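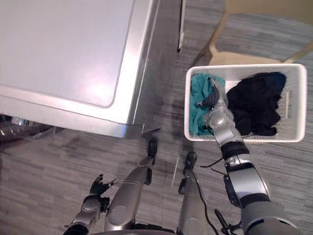
Laundry Cell – Frequently Asked Questions
Operations and Maintenance, Tesura Site
Last revised 28 June 2026

These answers apply to the laundry cell operated by Grirkeck at the Tesura site. They cover setup, daily care and minor repair. Questions that are not answered on this page should be sent to Margaux Masson, cell supervisor.

Who may set up the cell?

Any operator who has completed the Varnero induction may set up the cell and run it under supervision. Changes to joint limits, grip force or saved positions are reserved for Kristaps Ķēniņš and Lionel Renaud. Operators who need a change should file a request through the Chauvin service desk before the start of the session.

Where do the washer and the chair go?

The washer stays on its marked position with its back to the wall panel. The chair goes to the right of the washer as seen by the robot. Its legs must be flat on the carpet and clear of the robot's feet. Please do not substitute a stool or a folding table, as the saved arm positions were taught with the chair.

Should the basket be on the chair or on the floor?

Both positions are supported, and each has its own program. The floor program needs a longer downward reach and is run at a lower speed. Select the program before the basket is placed, and check that the name shown on the operator's tablet matches the position in use.

How should the washer door be left before loading begins?

Open the door fully to the left. A door that rests partway will stand in the path of the left hand. The robot does not open or close the door in the current release.
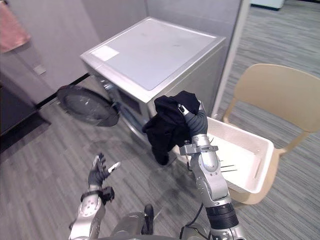
Right hand holding a black garment at the washer, with the door fully open and the basket on the chair.

What may be placed in the basket?

Use only the cotton and fleece items from the test stock. Items with metal zippers, drawstrings or loose buttons are not allowed. Dark garments are harder for the vision system to separate, so a mixed basket should be run at least once in every session. The total weight must not exceed 2 kilograms.

What does the operator check before the first cycle?

Run the hands through the open and close routine with the basket out of reach. All fingers should open fully and without delay. Look at the cables along the arms and legs for kinks, and confirm that each one has enough slack for the full reach. Press the emergency stop, confirm that the arms hold, and reset. The result is entered in the cell log under the operator's own name.

Why does the robot pause with its hands open in front of the washer?

This is the ready position. The controller is waiting for a valid view of the drum opening and the basket. If the pause lasts longer than 80 seconds, the cell reports a vision fault and the operator should check the lighting.
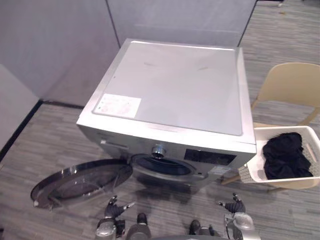 Strong glare on the glass or the top panel is the usual cause. Lower the nearest ceiling light by one step and restart the search from the tablet. If the fault returns, do not move the washer – report the fault to Lionel Renaud, who will repeat the position check.

How often are the hands serviced?

The fingers are wiped down at the end of every session with a dry, lint-free cloth. A full inspection is due every 500 cycles and includes the joint pins, the brackets and the fingertip pads. Pads that are split, hardened or smooth are replaced as a set. Mixing old and new pads on one hand gives uneven grip and is not permitted.

What should be done if a garment catches on a finger?

Press the emergency stop first. Support the weight of the garment with one hand and ease the fabric away in the direction the fingertips point. Never pull it back toward the wrist. 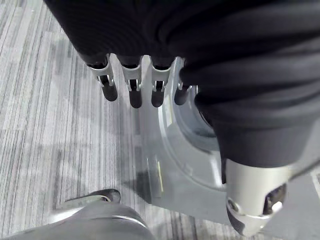

Once the fabric is free, look for threads around the pins and in the slots of the brackets, and remove them with plastic tweezers. Release the stop and run the open and close routine again before work resumes. A garment with a tear or pulled thread is taken out of the test stock.

What battery level is required?

A session may begin at 93 percent or above. Charging is done at the wall station with the robot in its support stand.

Where are older instructions kept?

The February edition of this page has been withdrawn. Printed copies should be returned to Monique Gaillard in the document office. Requests for spare pads and cables go to Colette Leblanc.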